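The Kitchen Drawer
Do you need a smarter thermostat? Probably less than the box says

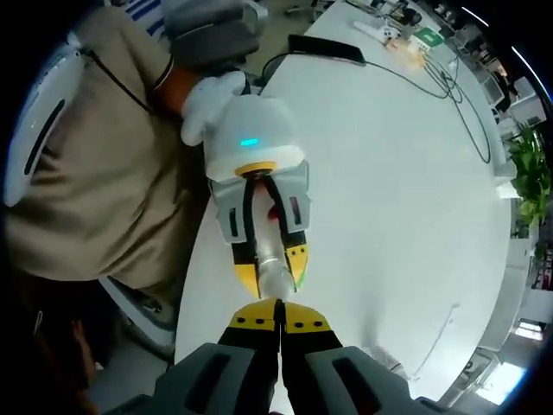 Issue 100

Every July the same kind of press release lands in our inbox. The weather is hot, the power bill is about to hurt, and a company would like you to know that its thermostat can fix it. This summer the loudest of them is the Lomora, a round glass dial from a firm called Sarkico, and the claim on the carton is that it "learns your household."

We have been writing about household bills long enough to get itchy at the word "learns." What the Lomora does, as far as we can tell from the manual, is note when you turn the dial and try to repeat it the next day. If you have a steady job with steady hours, that might work out fine. If you have a teenager, a night shift or a mother-in-law who runs cold, it is going to learn a mess.

Then there is the savings figure. Sarkico says owners cut their cooling costs, and the website has a big green bar going down. Look for what the bar is measured against and you end up in a footnote, which says the comparison is with a home kept at one fixed temperature day and night. Who does that? Most people we hear from already bump the setting up before they leave for work. They are doing by hand what the green bar gives the gadget credit for.

Readers who own one are split. A reader in Gedimwood wrote that her bill dropped after the first month and she would never go back. Good for her, and we mean it. She also mentioned, a few lines further down, that the attic had been insulated that same spring. We would like to hear from somebody who changed the thermostat and left everything else alone for a year. So far no such letter has come in.

Another reader had the opposite trouble. His Lomora decided the house was empty while he was sitting in it with a book. The sensor is in the hallway and he was in the den. Customer service told him to walk past it now and then. He has gone back to his old plastic one with the sliding lever, and he says it has never once had an opinion about where he was.

What about the price? The Lomora costs enough that you should do the math before you get excited. Take last summer's bills, add up the cooling months, and be hard on yourself about how much of that you could really save. Then see how many summers it takes to get your money back. In a small, well-shaded house the answer may be longer than the warranty, which runs 2 years. The full features also need an account, and the terms let the company change what the account includes. We don't love that.

There is a cheaper route, and it is dull. Namboodiri Hardware on the south side sells a plain programmable model with 4 settings a day and buttons you can read without glasses. It does not connect to anything. You tell it when you get up, when you leave, when you come home and when you go to bed, and it does as it's told. If your hours change, you spend a few minutes with the booklet – annoying, yes, but it's a one-time kind of annoying.

Before buying either one, change the filter. Check the weather strip on the back door. Close the blinds on the west side after lunch. Our own office is in a building put up in 2000, hardly an antique, and we could still feel hot air coming in around two of the window frames last summer. A tube of caulk took care of most of it.

We asked Sarkico for the study behind the green bar. They sent us a brochure with the same green bar in it, printed larger. We have asked again and will print whatever comes back.

If you have bills from before and after a new thermostat, send us copies with the account number blacked out. We'll take the disappointing ones too.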